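Minutes of the software meeting, garment folding work
Project Curdale
January, start 9:30

Present: Karine Cormier (chair), Geert Smits, Tegan Nepia, Lindalva Godoy
By call: Ewan Pirihi
Minutes: Geert Smits

1. Minutes of the last meeting

Accepted with one correction from Ewan. In point 4 it was written that the planner runs on the robot computer. It must be that the planner runs on the desk computer and only the controller runs on the robot computer. I have changed it in the shared copy.

2. Actions from last time

Tegan: new parser for the recorder log files. Done and merged.
Lindalva: list of failed episodes with reason. Done, see point 4.
Geert: write the page about the coordinate frames. Not done. I move it to this month.
Ewan: ask Prestik about the license for their time sync tool. They answered, but the answer concerns the old version. He will ask again.

3. Pose tracking of the hand-held grippers

Tegan reported. The tracker works from the marker cubes. When one face of the cube is well visible to the camera the pose is stable. When the camera sees a face at a steep angle, the pose sometimes flips to the mirrored solution for a few frames and then comes back. In the replay this looks like a fast turn of the wrist, and the planner tries to follow it.

We discussed two solutions. The first is a filter which refuses a pose if the rotation from the previous frame is too large. The second is to solve for all visible faces of the cube together. Karine prefers the second but asked what it costs in time. Tegan measured 40 ms per frame in her first version, too slow for live use but good enough for processing after the recording. Geert remarked that we have no live use at present.
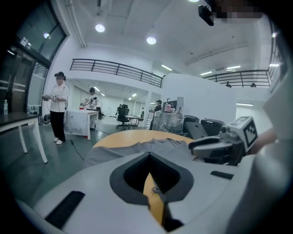 Marker cube on the second gripper, with cloth on the round table.

Lindalva asked if the two grippers can be mixed up by the tracker. Tegan said no, the identifiers are different, but the config file on the desk computer had both set to "left" until last week. Episodes recorded with this config must be relabeled. She has a script for it and it needs a second reader before it is run on the real data.

Decision: solve for all visible faces, offline only. The simple filter stays in the code as an option and is off by default.

4. Quality check of the episodes

Lindalva went through the last batch of 300 episodes. From these, 100 are set aside. The most frequent reason is a time offset between the head camera and the gripper cameras. The second reason is that the episode was stopped before the fold was released, so there is no clear end state. A small number has missing frames.

She proposes that the recorder checks the time offset at the start and refuses to record if it is larger than a limit. Ewan was afraid that this makes the work slow for the operators. Karine asked for a warning tone first, and a hard stop only if the tone does not help. We agreed on this.

Ewan asked that the set-aside episodes are not deleted. An offset can be corrected if it stays constant during the episode. Lindalva will keep them in a separate folder with the reason in the file name.

5. Cloth segmentation

The mask network from Tran was tested on our data without new training. It finds the outline of the garment well when there is good contrast with the table. The difficulty comes when one part of the garment lies over another part. For the network it is all the same cloth, and the inner edge of the fold is lost. For the planner this inner edge is the most important thing, as it decides where to take the next grasp.

Geert proposed to annotate keypoints and drop the masks: collar, shoulders, sleeve ends and hem corners, each with a flag for hidden or visible. Tegan agrees for shirts but asked what we do with towels. This was left open.

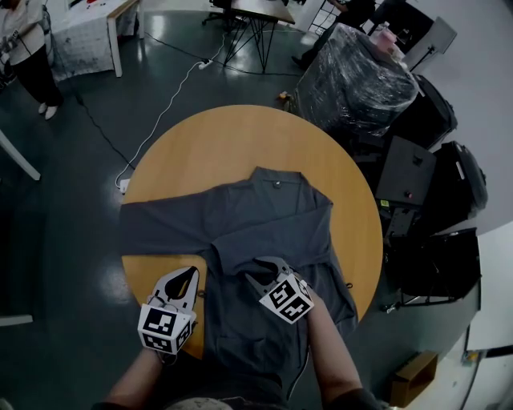
Ewan Pirihi objected that keypoints alone will not be enough, and that when a sleeve lies across the body the planner must also know which layer is on top. He would keep the masks and add one layer number to each part, even if the annotation takes longer.

Karine asked to try both on a small set before we choose. The same episodes must be used for both, and they must include sleeves that cross the body. Lindalva will select them.

6. Planner interface

The controller now accepts a grasp message with 2 poses, one for each hand. The old message with a single pose still works and will be removed when the Birton demo is finished. Geert asked everybody to look in their own scripts for the old message name. Ewan found it in the replay viewer during the meeting.

There was a discussion about units. The planner sends millimeters and the controller expects meters, and the conversion is done in two different places. Decision: everything in meters, conversion only when reading the old files.

7. Other points

The disk of the desk computer is almost full. Old processed data may be removed, raw data may not.
Tegan asks that commit messages have the ticket number.

8. Actions

Tegan: pose solution with all faces, relabel script to Geert for reading.
Lindalva: folder for set-aside episodes, selection for the annotation test.
Geert: page about coordinate frames, reading of the relabel script, units.
Ewan: warning tone in the recorder, replay viewer, second mail to Prestik.
Karine: date of the Birton demo.

End of the meeting 10:50. Next meeting in February, same time, the link stays the same.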